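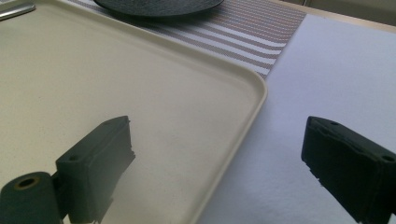 DRUTLEY, 2022-01-03 -- The Jinditlow Community Kitchen will replace the metal shelving and mixed serving ware in its main dining room with a single set of large cream-colored trays, the kitchen's management office announced. The change takes effect with the first lunch service after the winter break.

The trays have a raised rim, a smooth interior and rounded corners. Under the new arrangement, each table will receive one tray holding the shared portion of the meal, with bread and fruit served separately from the counter. The previous system, in which diners collected dishes one at a time, will be discontinued.

A total of 104 trays has been purchased from Kandska, a supplier of kitchen goods. The order includes spare stock, which will be held in the pantry corridor. The office stated that the old serving ware had been bought in small lots over many years and no longer stacked properly, which left little working space beside the sinks.

The new trays were first used in August at the Ñahui Street annex, where they remained in service for 12 weeks. Staff at the annex reported that tables were cleared more quickly and that less food was spilled between the counter and the seating area. They also noted that light-colored trays show specks and smudges readily. Kitchen crews have therefore been asked to wipe each tray by hand before it goes into the wash rack, and again before it is set out.

Trays are to be stored face down on the lower shelves. They should not be used for cutting, and hot pans should not be placed on them directly. Any tray with a cracked rim is to be set aside and reported to the shift supervisor at the end of service.

The dining room will be closed to the public for four days while the old shelving is removed and the floor beneath it is cleaned. Packed meals will be available at the side entrance during the closure, at the usual hours. Households that receive delivered meals will see no change in their schedule.

Serving ware that remains in good condition will be offered to other kitchens in the Drutley area. Requests must be made in writing to the management office, and items must be collected from the loading door. Pieces that have not been claimed when the dining room reopens will be recycled -- the kitchen will not be able to store them further.

The office also confirmed that the dining room will keep its present seating plan, with 18 tables. Groups that reserve the room for evening events may use the trays at no additional charge, provided that they are washed and returned to the shelves the same night. Reservation forms have been revised to include this condition and may be picked up at the front desk.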